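5. Preparación de la zona de clasificación en suelo

5.1 Alcance

El presente apartado describe el montaje de la zona de clasificación en suelo y la carga de las cajas Dunberg con aperitivos envasados. Se aplica a productos con envoltorio individual: barritas, bolsas, sobres, bandejas con tapa y caramelos. Los productos a granel se tratan en el apartado 6.

5.2 Material necesario

Manta acolchada Hailu u otra de superficie equivalente
Caja de cartón Dunberg, base y tapa
Estantería baja Furier
Bolsa de plástico para descartes
Etiquetas adhesivas Stimgate, formato 35 mm
Paño seco

5.3 Colocación de la manta

1. Barrer el suelo y retirar la arenilla. Una partícula dura bajo el acolchado puede perforar los sobres finos.
2. Extender la manta con la cara estampada hacia arriba.
3. Alisar desde el centro hacia los bordes. Las costuras del acolchado deben quedar sin pliegues superpuestos.
4. Acercar la manta a la estantería y dejar libre el paso por los otros lados.

Nota: la manta no se fija al suelo con cinta. El adhesivo deja residuo en el tejido y no se elimina con el lavado indicado en 5.7.

5.4 Colocación de la caja

1. Separar la tapa de la base.
2. Situar la tapa abierta, con la cara interior hacia arriba, en el lado derecho de la manta. Los usuarios zurdos pueden invertir la posición.
3. Pasar el paño seco por el interior.
4. Comprobar que la tapa está vacía antes de iniciar la carga.

PRECAUCIÓN: no apoyar la mano en el borde de la tapa para incorporarse. Las esquinas ceden y la tapa deja de encajar en la base.

5.5 Distribución de los productos

1. Vaciar el contenido de la compra sobre la manta, a baja altura.
2. Separar los productos hasta que ninguno quede encima de otro. No es necesario alinearlos.
3. Girar los envases con ventana transparente de modo que el contenido resulte visible.
4. Revisar cierres y soldaduras. Los envases abiertos, hinchados o con fecha vencida pasan a la bolsa de descartes.
5. Dejar la bolsa de descartes fuera de la manta.

Nota: los caramelos sueltos y los sobres pequeños se pierden con facilidad bajo las bolsas grandes. Se recomienda localizarlos antes de mover el resto.

5.6 Carga

1. Empezar por las bandejas rígidas con tapa, apoyadas sobre el fondo.
2. Continuar con los paquetes de galletas o bizcochos, en plano. No colocar peso encima.
3. Introducir las barritas y los envoltorios largos en paralelo al lado mayor. Si la longitud no lo permite, colocarlos en diagonal sin doblarlos.
4. Rellenar los huecos con las bolsas blandas, tomadas por la soldadura superior.
5. Terminar con sobres y caramelos.
6. Adherir 2 etiquetas, una en el frontal y otra en un lateral.

La altura de carga no debe superar los 9 cm. Por encima de ese valor es preciso repartir el contenido en 2 cajas.

PRECAUCIÓN: no presionar las bolsas para ganar espacio. El aire interior protege el contenido y la soldadura puede abrirse durante el transporte.

5.7 Recogida y limpieza

1. Retirar los productos restantes y guardarlos en los compartimentos de la estantería.
2. Levantar la manta por las esquinas, con las migas hacia dentro, y sacudirla en el exterior.
3. Lavar en frío, ciclo delicado, sin suavizante. Secar extendida.
4. Doblar la manta completamente seca.

Las indicaciones de lavado corresponden a la revisión de junio y sustituyen a las de la hoja suelta incluida con las primeras mantas.
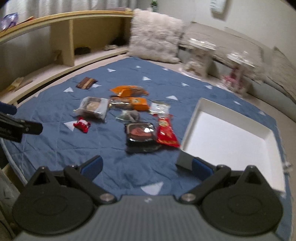 Para el apilado de cajas cerradas, véase el apartado 7.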